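Durkia says its new hand can do the small jobs. The numbers need a closer look

30 May 2019

Durkia, which sells robot arms and the parts that bolt onto them, has put out the results of a bench test comparing its jointed, multi-fingered hand with the plain slotted gripper it has shipped for years. The headline figure is 534 successful grasps. The company would like buyers to come away thinking that fingers have won.

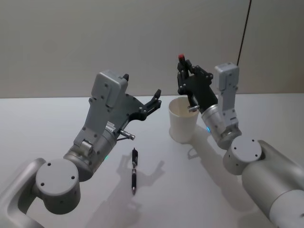
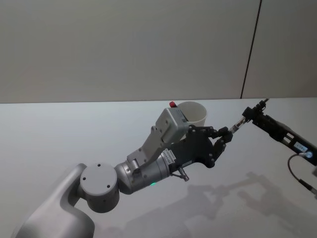

Bench work at Durkia's test room in Wimuvthorpe. A pen and a paper cup lie between two jointed hands in the first picture; in the second, a jointed hand and a slotted gripper meet at a small clear object.

The tests were run in Wimuvthorpe in February, using small, light things of the sort found on any desk or lab bench. Two arms worked over one white table. Part of the program had a single hand pick up and set down. The other part, which Durkia plainly cares about more, had one arm give an object to the other.

Handing things over is a fair thing to test. A lot of lab and packing work comes down to it, and it is where many two-arm setups fall apart. A grip that is good enough for lifting can be a bad grip for giving, with the fingers wrapped around the one spot the other side needs to hold.

So what about those 534 grasps? The summary does not say how many attempts they came out of. It mentions 400 tries with the slotted gripper, and gives a success count for those only as "comparable." For the jointed hand we get the successes and no total. Put the two side by side and you can't work out a rate for either one. A buyer who was handed this by a supplier of screws would send it back.

The handover section is better. It lists 61 handovers in which both sides are described, and says 7 of them ended in a drop. That is a real number with a real bottom to it, and a drop rate of a little over 11 percent is no disgrace for hands like these. It is also far from what you would want on a line that runs all night with the lights off. Durkia's text calls it "ready for light production." That depends a good deal on what is being dropped.

There is also the matter of which hand was doing what. Some handovers paired two jointed hands and some paired a jointed hand with the slotted gripper, and the 61 are not split between the two. If most of the drops came in one kind of pairing, that would be the most useful thing in the whole summary. A shop that already owns slotted grippers and is thinking of adding one jointed hand would want to know that before anything else.

Control software came from Shakya, and the same version was used throughout. Good. Changing the software and the gripper at the same time is an old way of making a new gripper look clever. Less good is that the grasp positions for the jointed hand were tuned by Durkia's own people before counting began, while the slotted gripper ran on its stock settings. The summary puts this in a footnote. It belongs in the first paragraph, and the comparison ought to be run again with the same amount of tuning on both sides, or none.

The choice of objects raises a few questions too. Pens and paper cups are cheap, easy to replace and familiar to anyone watching. A paper cup does at least punish a hand that squeezes too hard. But the list has nothing heavy, nothing oily and nothing in a bag, and those are the items that people who buy grippers complain about. Durkia says a second list is being drawn up. It has not said what is on it.

Then there is the cost of all those joints. A slotted gripper has very little in it to wear out. A jointed hand has pivots, and pivots work loose. The summary gives no hours of use and no record of repairs or adjustments made during the test. Asked whether any hand was swapped out partway through, the company said that "routine service was carried out as needed." That could mean one screw tightened or a whole new set of fingers.

Privo, which makes a rival two-finger gripper, was invited to take part and said no. Its reason, given in a short statement, was that it had not been allowed to see the object list ahead of time. Durkia says no outside firm was shown the list. Both of these can be true. Either way, the only grippers compared were sold by the company doing the comparing.

None of this makes the jointed hand a bad product. Getting a small, light object across from one machine to another is hard, and 54 clean handovers out of 61 is worth reporting. But the slotted gripper costs less and is easier to fix, and on the figures released so far there is no way to tell whether it did worse.

Durkia says the full logs, including attempts as well as successes, will be shared with customers who ask. We have asked. A price for the jointed hand has not been announced.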